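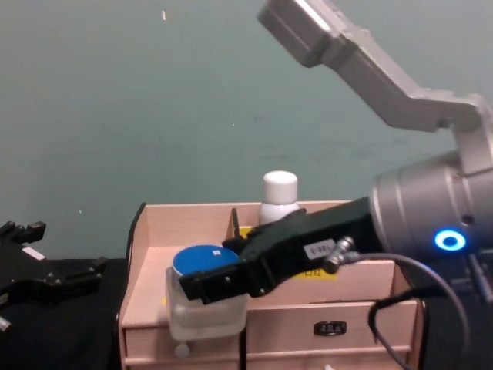
Light wood organizer, green wall.

1/ Good morning, friends! Several of you asked what I meant last week when I said the Gulcombe title had "gone to sleep," so get comfortable, I'm going to try to explain abeyance, and you know how I get once I start.

2/ Most of us grow up thinking a title goes to the oldest son and that's the end of it. Plenty do work that way. But some of the very old English baronies, the ones that came from being called to Parliament by writ, can pass to daughters when there aren't any sons.

3/ And the old law didn't rank daughters by age the way it ranked sons. If a baron left one daughter, lovely, she could have the title. If he left three, they were equal co-heirs, and you can't cut a barony into slices like a pie. So it went to all of them together, meaning none of them could use it.

4/ That's abeyance. The title hasn't died, it just waits. Each sister's share goes down through her own children and grandchildren, and if she had only daughters, her share splits again. You can imagine what the family tree looks like after a century of that.

5/ The Gulcombe barony sat this way for 164 years. My notes on it run to 204 pages and I am only up to the second sister (she married twice, bless her, and both husbands were called Thomas). 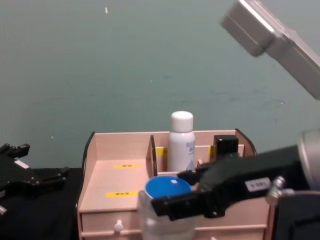
6/ How does a title wake back up? One way is patience. If all the other lines die out and a single heir is left, the abeyance ends on its own and that person has the claim.

7/ The other way is to ask. A co-heir can petition the Crown, and the sovereign may decide to end the abeyance in favor of one of them. It doesn't have to be the person from the oldest sister's line either, which surprised me when I first read it.

8/ You do have to prove your descent, and that means baptisms, marriages, wills, the works. Zane Vītola very kindly lent me her index to the Gulcombe parish books, all 1,881 entries, and I found the missing marriage on my second evening with it. I may have yelled a little - the dog left the room.

9/ Please don't mix this up with "extinct," by the way. Extinct means there's no one left who could inherit. "Dormant" is different again: there may well be an heir, but the claim hasn't been made or hasn't been proved.

10/ Next time I'd like to get into the second sister's grandchildren, and why one of them signed her letters "Lady Gulcombe" for years when she had no right to. If you have family papers from that side, my messages are open and I'd love to hear from you!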